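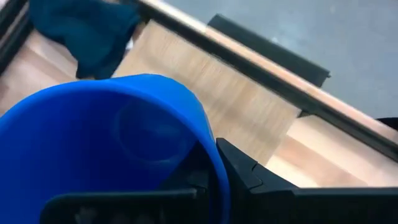 Birthdays. I used to miss them, all of them, my own sister's twice in a row. So now there's a system and people keep asking me for it, so I'm typing it up once and sending the link. You need a wall calendar, a stack of index cards or just cut up paper, a pen that works, and something to throw the slips in while you sort. A big blue plastic container, round with the top open, does fine. Anything you can get your whole hand into. Also one free evening. Two if you have a large family.

Before you start

Pick the month you're in. Do not wait for January. I set mine up in September and it ran fine from there, you just go around the year and end up back where you began. People who wait for January buy a calendar in January and then it hangs there blank.

You want dates, not ideas about dates. "Sometime in spring" goes on a separate list (see further down).

Step 1. Pull the names

Open your phone contacts. I had 946 in there. Plumbers, a dentist from two towns ago, somebody saved as "Gate Code". Scroll the whole thing once, quickly, and every time you hit a person you would feel bad about forgetting, write the name on a slip. One name per slip. Toss it in. Keep scrolling. No dates yet, if you stop to look up dates you'll be there until midnight and still on the letter C.

Then do it again from memory without the phone. Kids aren't in your contacts. Neither are old people who only have a landline, or they're in there under their husband.

I ended up with 58. Felt like a lot. It's fine.

Step 2. Cut the pile

Dump it out on the table. Three heaps.

Card – gets an actual card, in the mail, stamp on it.
Call – gets a phone call or a real message with more than two words in it.
Wave – you say happy birthday if you see them that day. That's all.

Be stingy with the first heap. My first year I put nearly everybody in Card and quit by April. Now it's mostly parents, godchildren, a couple of aunts who keep every card in a drawer, and the neighbor. Everyone else likes a call better anyway, or says so.

If you can't decide, it's a Call.

Write C, P or W in the corner of the slip. P for phone. I tried using C for both, don't.

Step 3. Get the dates

This is the slow part. Order I do it in:

Old calendars, if you kept any. Somebody in the house has usually scribbled half of it in already.
The family person. Every family has one who knows all the dates. Call her once, have the slips in front of you, go down the list. Don't call four times.
Old messages. Search "happy birthday" on your phone and look at the dates on them. Works really well, gets you a dozen in a few minutes.
Ask. "Hey what day is your birthday, I'm writing them down." Slightly embarrassing for as long as it takes to type it.

Write the month first then the day, big, top of the slip. Year only if you know it, and put it small in the bottom corner. You only need the year for the big round ones.

Anniversaries get their own slip even if it's the same people. Same goes for the sad dates. I keep a few of those – the day a friend lost her dad, things like that. They're worth more than the birthdays, really. No card, just a message in the morning. Mark those with an M.

Step 4. Sort by month

Twelve heaps, then put each heap in day order. Goes fast. Put a clip on each one.

Look at the size of them before going on. Mine is lopsided, tons in the fall and almost nothing in February. Good to know for buying stamps. 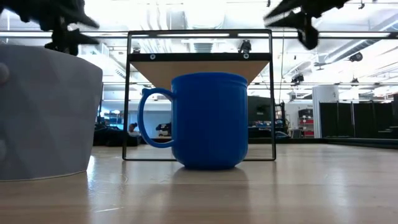
Blue mug on a light wood-grain tabletop

Step 5. Onto the wall

Now copy. I use the big Batau wall calendar, the one with the boxes tall enough for three lines, but whatever you have is fine as long as there's room. Not the kind with a tiny grid under a huge photo of a lighthouse.

Pen for the name. Then a dot sticker for which heap it came from. Stikix dots, smallest size, they come on sheets of 200 and one sheet has lasted me more than three years. Red for card, yellow for phone, green for the M dates. Wave people get no dot. You could use markers, mine bled through to the next month so I stopped.

The important bit, and the one everybody skips. For each red dot, count back and write "mail" with the name's initial on the day it needs to go out. I go back six days for people in the country and two weeks for overseas. A birthday on the wall is no use if you notice it on the birthday. You have to see the mailing day.

So a card person shows up twice. Once small, once big.

If the mailing day falls in the month before, flip back and write it there. This is where I messed up the first time, all the early-in-the-month people got late cards, I couldn't work out why it was always the same ones.

Feb 29 people: February 28 in the off years unless they've told you March 1. Ask them, they have opinions.

Step 6. Buy cards in one go

Once you know how many reds you have, buy them all. Twice a year is enough, I do it spring and fall. I like the Cidon boxed sets as they're blank inside and plain on the front, so the same box covers an aunt and a nine year old. Get a few extra. There will be a wedding.

Stamps same day. Put cards, stamps, pen and the address list together in one place. If the stamps live in a different room than the cards then no card gets mailed, I don't know why that is but it's true in my house and in my mother's.

Addresses go on the back of the slip. Yes all of them, tonight, while you're sitting there.

Step 7. The first of the month

Takes ten minutes. Flip the page. Take out that month's slips, read them, check against the wall. Write every card that goes out that month right then, all of them in one sitting, seal and stamp. On the back where the flap closes pencil the mailing date. Stand them up by the door in order.

Then all you do is grab the front one when its day comes. No thinking.

If you have nothing to say in a card: one thing you remember doing with them, one thing you hope they get to do this year, your name. Done. Nobody needs a poem.

Gifts I leave out of this completly. Different problem. If you do gifts for someone write "gift" on the mailing day and the week before it too.

Should you put it on the phone too?

If you want. I have the red ones in Belkadi, with the alert set for 8 a.m. on mailing day, for when I'm traveling. I wouldn't put all of them in. When everything beeps you swipe everything away, and then you're back where you were. The wall gets looked at every time someone makes toast.

Don't import birthdays from any social site. You'll get your old landlord.

The "sometime in spring" list

Back page of the calendar, or inside the cover. Names where you don't have the day. When you find one out, make the slip and put it up right away. I had eleven on there to begin with, now it's two, and one of those is a cousin who refuses to say.

When you miss one

You will. Call the same day you notice, say happy late birthday, don't make it a big apology. People don't mind late. Then look at why. Usually it's the mailing day that never got written in.

I still miss some! Fewer.

New year changeover

When the next calendar shows up, don't copy from the old wall. Copy from the slips. The wall has crossed out stuff and dentist appointments all over it. Go heap by heap, takes me an evening with the TV on. Move people between Card and Call while your at it, kids grow up, coworkers leave. Pull the slips of people who have died but don't throw those out, I turn them into M slips.

Then clip the heaps back up and put them with the stamps.

Questions I keep getting

Can I use a spreadsheet. Sure. Print it though.

What about half birthdays, name days, the dog. Your wall, do what you want. The dog is on mine.

Does a shared calendar work with a husband. His side of the family goes in his handwriting. Also he mails them.

How far back do I count for a card going to a college dorm. Ten days. Their mail rooms are slow and the kid checks once a week if you're lucky.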